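Do you ship the seed trays, or is it pickup only?
Both! I post small orders on the 10th of the month, and anything bigger waits for you at my place on Ojeda Lane. Text me first, I'm often out back.

Can I return my trays?
Please do – I give two dollars off your next order for each one, cracked or not.

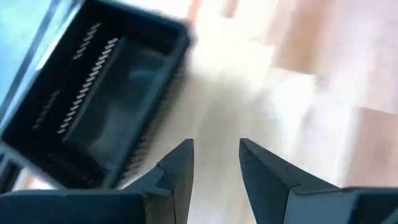
A black plastic tray.

When should I start my fall greens?
I sow mine in August, and kale goes in first. Uriel Ibarra down the road swears by waiting longer, and his spinach beats mine every year, so ask him too.

Do you sell the Bronora tomato?
Yes, around 33 plants each spring. They go fast!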